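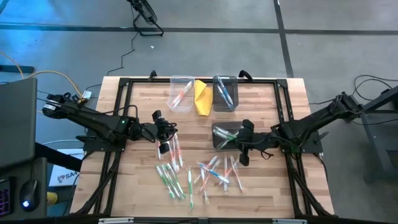

7 min read

What the Front Desk Keeps in the Drawer

234 shares
30 comments

The drawer at the Trirkden is the second one down, under the key cards. It sticks in damp weather. Inside are toothbrushes, small tubes of toothpaste, razors, combs, sewing kits, shower caps and a few packs of plain aspirin that the night clerk buys with her own money and gets paid back for at the end of the month. Most guests never learn that it exists. The ones who do tend to ask for the same thing, and they tend to ask for it between ten at night and one in the morning.

They want a toothbrush.

The Trirkden is a 51-room hotel on the edge of Ollard, close enough to the highway that the west side rooms have double windows. It has a breakfast room, a laundry, a pool that opens in May, and no shop. The nearest place to buy anything after nine is a gas station on the other side of the interchange. A guest without a car, or with a sleeping child in the room, isn't going to walk there. So the hotel gives toothbrushes away, as most hotels of its kind do, and has done so for as long as any of the staff can remember.

How a giveaway this small gets chosen, bought, wrapped, stored and handed over turns out to take up a fair amount of people's time.

The forgotten item

Hotels have a name for the things guests leave at home. On the signs in the bathroom it's usually "Did you forget something?" and among staff it's just "forgots." The clerks at the Trirkden keep a sheet taped inside the drawer where they make a mark each time something goes out. It was started to help with ordering. It has become the thing new clerks read on slow nights.

Toothbrushes lead every month. Toothpaste follows, and usually goes out with a brush. Razors come third in winter, when there are more people traveling for work, and sewing kits jump in June because of weddings. Phone chargers would probably beat all of them if the hotel gave them away, but chargers are lent against a room number, and they have a sheet of their own.

Clerks have theories about the toothbrush. The common one is that it's the last thing a person uses before leaving the house. A shirt can be packed the night before. A toothbrush has to wait until morning, and by then the bag is zipped and someone is in the driveway with the engine running. Other things used that same morning, such as glasses or a phone, get missed within minutes. A toothbrush isn't missed until bedtime.

There is a second group of guests who didn't forget anything, because they had no plan to be in a hotel. Their flight was canceled, or their car is at the shop on Mill Street, or they are visiting somebody at the hospital and decided late in the day to stay. The night clerk says these guests are easy to pick out. They have no bag, and they apologize for asking.

What it costs

A hotel toothbrush is cheap, and it feels cheap. The handle is thinner than one from a drugstore. The bristles are softer or harder than anyone would choose. It's meant to last for two nights, though plenty of people take theirs home and use it on bathroom tile.

The Trirkden buys from Vundeo, a regional supplier that also sells it coffee pods, pens and the paper mats for the luggage carts. Toothbrushes come in cartons of 200, each brush sealed in its own clear sleeve. The manager says she has looked at better ones. A brush with a thicker handle and a cap came in at more than twice the price, and guests who tried it during a two-month test said nothing about it one way or the other. She went back to the plain kind.

She did make one change that stuck. Toothpaste used to come in the same wrapper as the brush, as a set. Guests who had only run out of paste took the set and left the brush in the trash, unopened or nearly so. Now the two are ordered apart and the clerks ask which one is needed. It adds a few seconds to each request. The hotel orders fewer brushes, and the housekeepers, who were the first to bring it up, no longer find new ones in the wastebaskets.

The wrapper 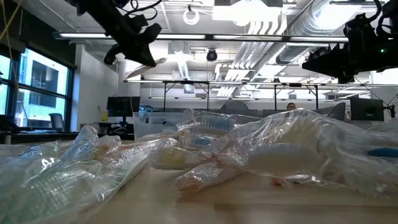 Clear bags let a person see what's inside without opening them.

Anyone who has traveled a lot has an opinion about the wrapping. It's too much plastic for something so small, or it's the only reason they would put the thing in their mouth. Often the same person holds both opinions.

For a toothbrush, the wrapper does a plain job. It shows the guest that nobody else has touched the bristles. Hotels that have tried loose brushes in a jar report that guests won't take them, even when the jar has a lid and the desk is spotless. Paper sleeves do better. They cost a little more, and they hide the brush, and that creates a different problem for the person filling the drawer, who can't tell at a glance whether a sleeve holds a brush, a comb or nothing.

Đinh, a family-run packing firm on the south side of Ollard, has handled small goods for hotels, clinics and dental offices for a long time. Its back room is mostly shelving. The work there is simple to describe: things arrive in bulk, get sorted, and leave in smaller lots for customers who don't have room for a whole carton. A small inn might take 30 toothbrushes and expect them to last through the season.

The firm offers paper to anyone who asks. Dental offices ask most often. Hotels ask, look at the price and the samples, and mostly stay with clear plastic. The shift supervisor at Đinh thinks that will change, and she thinks it will change because of rules and not because of taste. Several of her larger customers have already been told to stop leaving small plastic bottles in bathrooms. That took care of the shampoo. Brushes and combs are still allowed if the guest asks for them, and so more and more of them have moved from the bathroom counter to the front desk.

That move has probably saved more plastic than any new wrapper. A comb on the counter gets opened out of boredom. A comb in a drawer has to be requested by somebody who wants to comb their hair.

Asking

The trouble with the drawer is that people have to ask, and many of them don't like to.

The Trirkden put small cards on the bathroom mirrors two years ago, listing what was available. Requests went up sharply for a few weeks and then settled. The manager noticed that the calls came later in the evening than the visits. People would rather phone than come down in their socks. Those calls take a clerk away from the desk, and after eleven there's only one clerk, so the doors have to be locked while she rides the elevator to the third floor with a toothbrush.

They tried hanging the brush on the door handle, in a paper bag, and that worked well enough until a bag was taken from the wrong door. Now the clerk knocks and steps back. Most guests open up and say thank you. Some wait until she's gone.

A motel across the interchange handles it in a simpler way. It has a basket on the counter, next to the mints, and guests take what they want. The owner says he loses some stock to people who fill their pockets. He doesn't lose enough to stop. He also says the basket has cut down on complaints, though he can't explain why a person with a free toothbrush would be less bothered by the noise from the ice machine.

The manager at the Trirkden has thought about a basket. Her lobby is small and the school teams come through in spring, and she remembers what happened to the mints.

Restocking

Deliveries from Vundeo come on Tuesday. The cartons go to the linen room, where they share a shelf with light bulbs and the good vacuum. The afternoon clerk fills the drawer before she goes off shift. Brushes go in front on the left, paste beside them, razors at the back with the blades facing away.

She checks the sheet while she's down there. Last week somebody wrote "shoelaces?" at the bottom in pencil, and under it, in another hand, "brown." The hotel doesn't carry shoelaces. The clerk has asked for a few pairs to be added to the next order, black and brown, to see if they go.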